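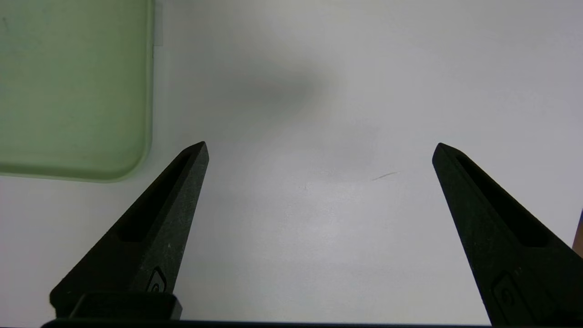

*The white tabletop surface at the Plindgate packing room.*

**PLINDGATE, 11 January 2025** – Carrasco has replaced the tops on 39 packing tables at its Plindgate site, the company said Saturday. The new tops are smooth and white. Each is fixed to the existing steel legs with screws and can be removed for cleaning.

The old tops had been in use at two sites, Plindgate and Fadville. Fadville will get its replacements in February. The order covers 100 tops in all, supplied by Pokard. Spare tops will be stored at Fadville.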